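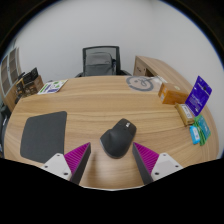 Figure 1. The mouse task as seen from the hand-held gripper, mouse pad to the left.

Teaching a gripper to tidy a desk: project report
Magdy Gaber and Wael Sqalli, Kabbaj group, submitted 01/02/2024

1. What we set out to do

Our brief was to teach a robot arm to pick up a computer mouse and put it on its mouse pad. Most people manage this by the age of four, so we expected to be done by the second week and to spend the rest of term on something impressive. The rest of term went on the mouse.

We did not program the movement. One of us held a gripper with the same fingers as the arm's, did the job by hand, and let the camera on it record what the fingers saw. The recordings were then used to train a policy, which we called Lurix after rejecting several ruder names.

2. Collecting the demonstrations

We recorded 300 demonstrations on the round table in the Monville room. Each began with the fingers open and the mouse somewhere within reach, and ended with the mouse released on the pad. Wael did most of the early ones and Magdy most of the late ones, and you can tell which is which. Wael approaches a mouse as if it might bite. Magdy goes straight in and has to nudge it round afterwards.

We left the usual clutter on the table, packets and papers included. Our supervisor thought a policy trained on a bare table would panic at the sight of a cardboard box, and we had no wish to tidy up anyway.

A black mouse has a curved shell and slides when it is pinched off centre. The ribbed finger pads helped, but only if both fingers touched at the same moment. We threw out 70 recordings in which the mouse was pushed along the table before it was gripped, and kept the remaining 230.

3. Remote control, briefly

For comparison we also tried driving the arm with the Drolden joystick set. After an afternoon we had 9 usable demonstrations and a disagreement about which way was left. Holding the gripper was quicker and far kinder to the mouse – we dropped the joysticks from the plan.

4. What the policy learned

Lurix reaches for the mouse smoothly when it starts near the middle of the table. Nearer the edge it hesitates, backs off and tries again, a habit we recognise from Wael's recordings. It has also picked up Magdy's nudge, which we had hoped to keep out of the training data.

Next time we would agree on one way of approaching the mouse before recording anything, and vary its starting angle much more. The second round of recordings is planned for June, with a different mouse.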